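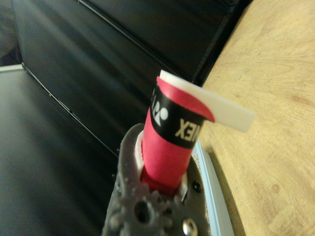
**Odgate badminton club gets more evening hours in the Vandton hall**

6 April 2024

The badminton club of Odgate can use the sports hall in Vandton on two evenings a week from August. Until now the club had only one evening, and it shared the hall with the table tennis players. The town council agreed to the new timetable this week.

The club has grown quickly. Last winter nearly 60 people were on the list, and 14 of them were still waiting for a place. Most of the new members are adults who played at school and want to start again, says club secretary Arnout Van Hecke. "We had to tell people to call us back after the summer, and this is not a nice thing to say to somebody who wants to move," he says.

The first evening stays as it is, from 19:00 until 22:00, with free play for all levels. The second one will be for beginners and for children from ten years old. They will have five courts, and a trainer is present for the first hour. The trainer is Kairys, who played in the regional league for Zallis before he moved to the town.

The price for adults does not change this year. For children there is a lower price, but the club will fix the exact amount in its next meeting. Rackets can be borrowed at the hall – shuttles are included on the beginners' evening, but on the other evening players bring their own.

The parking behind the hall remains closed during the works on the drainage. Visitors can leave their car at the swimming pool and walk along the canal, where the lighting was repaired last month. Bicycles can stand at the side entrance.

New members can write their name on the list at the desk of the hall. People who are already waiting keep their place and will receive a letter.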